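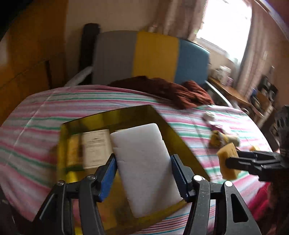
Looking After Old History Books at Home

Dustside Household Tips
30 shares
6 comments

Most of the books I get asked about are history books. People inherit a run of county histories, or a set of dynastic chronicles in translation with half the spines gone, and they want to know what they can do with them on a kitchen table. Quite a lot, as long as you go slowly and leave the glue in the drawer.

My own shelves hold around 3,000 books, a good part of them bought cheap because of their condition. These are the things I do every fall, usually in November when the windows are shut and the air is dry enough to work in.

Dusting

Take one book at a time and hold it firmly closed by the fore edge. Brush the top edge from the spine outward, so the dust goes away from the binding. A soft, wide paintbrush that has never been in paint is fine. Do the top first, then the other two edges, then the covers.

Don't use a feather duster, and never a damp cloth on the page edges. Old paper takes in water quickly and the edges will ripple.

If there is a thick gray layer on top, use a vacuum on its lowest setting with a piece of old nylon stocking over the nozzle. The stocking catches any flakes of leather or paper before they go up the hose.

Surface dirt on pages

Grated eraser crumbs work on sturdy paper. Sprinkle them, roll them lightly under your fingertips in small circles, and brush them off toward the edge of the page. Keep away from pencil notes. I once took out half of a previous owner's notes on a siege, and they were better than the chapter.

Dry sponges made for soot are good on cloth covers. Test a corner on the back board first, as some reds and greens come off on anything that touches them.

Fold-out maps and family trees

These tear before anything else does. The weak spot is where the folds cross. Open the map on a table with the book propped level beside it, and let it fold back the way it wants to go. If it has been folded wrong for years, there will be two sets of creases – follow the older, deeper one.

No household tape of any kind. It turns yellow, the sticky part soaks in, and the strip falls off leaving a brown bar across the place you wanted to read. For a tear in a map you care about, put the loose piece in a paper envelope, write the page number on it, and keep it with the book until you can get it to a binder.

Smell

A musty book needs dry air and time. Stand it open, pages fanned, in a room with a fan running low and pointed elsewhere. If it still smells after a few days, put it in a lidded plastic tub with an open dish of baking soda beside it, not touching. Leave it 2 weeks and change the soda halfway through. I use a Kimton tub, but any tub with a lid that fits will do.

Fuzzy or powdery patches are another matter. That may be live mold. Bag the book, keep it away from the others, and wear a mask when you handle it.

Insects

Small round holes and fresh powder on the shelf mean something is eating the book. Seal the book in a freezer bag, press the air out, and put it in a chest freezer for two weeks. Let it come back to room temperature in the bag before you open it, or water will form on the cover. Ask before doing this with anything on vellum, or with painted pages or photographs in it.

Shelving

Stand books upright, close enough to support each other but loose enough that you can get a finger in on each side. Pull a book out by its middle. Hooking a finger over the top of the spine is how the spine cap gets torn, and I'd guess half the damaged sets I see were damaged that way.

Big folios go flat, no more than three in a pile. Keep shelves off outside walls if you can, and leave a small gap behind the books for air.

Leather bindings that leave red powder on your hands have red rot. Oils and shoe cream make it worse. Wrap the book in a plain paper jacket or put it in a box. The Brukico flat-pack boxes are easy to fold, and Cozma sells a similar one in larger sizes. Buy acid-free whichever you choose.

Comments (6) – showing 3

Lindalva Queiroz
Does the baking soda work for a paperback? Mine is a cheap history of the spice trade, very brown, and it smells of somebody's basement.

mapdrawer
Works on paperbacks, I've done it. It won't help the brown. One thing on maps: if you have to carry a book with a big fold-out, tie it with flat cotton tape. Rubber bands cut into the boards and then melt onto them.

Greta in the valley
Did the stocking and vacuum on my father's regimental histories Wednesday. Very satisfying. I now have one stocking.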